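Clakevness rules

From the Gendudora open reference, robotics and automation section

The Clakevness rules are a set of working practices for robot arms used in ordinary rooms – kitchens, laundry corners, break rooms, small shops. They cover cables, reach, grip force, soft goods, water and record keeping. Not a law. Not a certification either, though some suppliers print the name on their quotes as if it were. Current text is the third revision.

Name

From Clakevness, the town where the first draft was written up. Older papers say "the kitchen rules" or "the Carkside list," after the Carkside workshop that kept the first paper copy. Strazds, a maker of arm mounts, used "home-bench practice" in its manuals for a while and then dropped it.

Background

Industrial arms mostly work behind a fence or a light curtain. Rules for them assume a fixed cell, a known part, a trained operator. None of that holds in a kitchen. Counters are different heights, people walk through, there is a sink. Labs and small firms were writing their own one-page lists by the time the first draft came out, and the lists disagreed on nearly everything exept the stop button.

Mulugeta Wubshet collected the lists and wrote the first draft over one April. It had 61 items. Too many – operators skipped to the end. The second revision cut it hard and the third sorted what was left into 10 sections.

Scope

Applies to single arms and pairs, fixed or on a stand, working at counter or table height with household objects. Does not apply to mobile bases while they are moving, lawn or pool machines, or anything that lifts a person. Cooking with open flame is out of scope. Arms run by remote control are in scope, same as arms running a learned or scripted program. Early readers often missed that point.

Cables and dressing

Longest section, and the one most often quoted. Cables that run outside the arm are to be strapped to the casing at intervals, with slack left at each joint and nowhere else. Slack at the wrist is the hard part. Too little and the connector takes the load when the wrist turns, too much and the loop catches on a faucet or a drawer pull. The rules ask for a slow full-range turn of the wrist before each session, watching the loop the whole way round.

Straps: soft, reusable, no cut ends facing out. Zip ties allowed under a sleeve only. Tape is allowed for one day and must be gone by the next session.

Power and network lines off the back of the arm go up or behind, never across the front edge of the counter.

Soft goods

Cloth, napkins, towels, bags. Treated apart from hard objects since the failure is different – a dropped cup is obvious, a towel pinched together with the drawer below it is not. Main points in the third revision:

Lay the cloth on a clear patch of counter, with a hand's width free on the sides the gripper will come from.

Approach from above with the fingers pointing down. Stop short of the surface, check, then close the last gap at the slow speed.

Fingertips may touch the counter but may not press on it. If the force reading climbs before the fingers close, back off and start over.

No pulling against a snag. Release first, then lift clear.

Thin cloth counts as one layer only if the operator has checked it by hand. Folded cloth is listed by its number of layers in the session sheet.

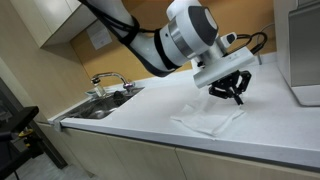
Muchen Fang has objected to the last of these, arguing in a note to the Gendudora list that counting layers by hand before every run is busywork, that a folded napkin changes the moment the gripper lets go of it, and that the sheet should only record how the cloth started and how it ended. The note got a lot of agreement. The wording stayed in the third revision but was moved from "required" to "expected," meaning an operator can skip it and write down why.

Counter and sink

Water is the second most quoted section. An arm without a sealed wrist may work beside a sink but not over the basin. Spout turned away from the working side. Faucet off and checked off, not just assumed. Glass near the sink is to be moved or named on the session sheet as an obstacle, and the same goes for the faucet itself, a tall one especially – programs that plan in a flat layer above the counter tend to forget it.

Wall cabinets count as obstacles on both the bottom and the side face. Large appliances the same. The rules say to measure the gap between the widest part of the wrist and the nearest fixed surface, at the worst pose, and to keep it at 5 centimeters or more. Carkside uses double that and says so on its own copy.

Stands and floor

A stand near the work area should have all of its legs on the same floor surface, no mat under one side. Clamps and knobs tightened by hand, then checked again after ten minutes of running. Nothing stored under the arm. Nobody leans on the stand, incl. to look at the screen.

Speed and force

Two speeds only, travel and close. Earlier drafts had four and operators mixed them up. Travel speed is set by the slowest person expected in the room. Close speed is 100 millimeters per second at most, and lower over glass. Grip force starts at the lowest setting that holds the object and is raised one step at a time, never straight to the top.

People in the room

One named operator per arm. The operator has the stop within reach, not on the far counter, not in a pocket. Visitors stand on the operator's side. Children and pets out of the room while the arm is powered, even when it is parked. The rules treat parked and off as different states, and a parked arm as one that can move.

For remote work there has to be a second person in the room with a stop of their own, plus a voice line that has been tested that day. Text chat is not enough.

Notices

Each room needs a posted sheet at eye height near the arm giving the operator's name, the stop location, and who to call. Printed large enough to read from the doorway. This one is broken all the time, the sheet gets printed in small type or ends up behind a cabinet door. The third revision asks for plain words and no diagrams.

Records

A session sheet is kept for each run of work. Start, stop, object list, any contact that was not planned, any strap or cable moved. Near misses go in the same sheet and not a separate book – separate books were tried and stayed blank. Sheets are kept for a year. Saturday sessions were once exempt at Carkside, a local habit that made it into the second revision by mistake and was taken out of the third.

Adoption

Mostly small labs, a few schools, one hotel laundry. Strazds ships a short form of the cable section with its mounts. No outside body checks for compliance and the text says plainly that none is claimed. A shop can follow some sections and not others, but should list which.

Criticism

Besides the layer-count argument, complaints fall in two groups. One, that the rules are written around one kind of arm, with external cables and a finger gripper, and say very little about suction or about hands with many joints. Two, that the clearance figure is a single number for every arm size. Wubshet has replied to the second that a formula was tried in draft and operators got it wrong more often than they got it right. Suction is supposed to be covered in the fourth revision, no text seen yet.

See also

Cable dressing
Deformable object handling
Session sheet
Stop button placement
Remote operation, indoor

This article needs more sources for the section on adoption. The section on stands and floor may be out of date.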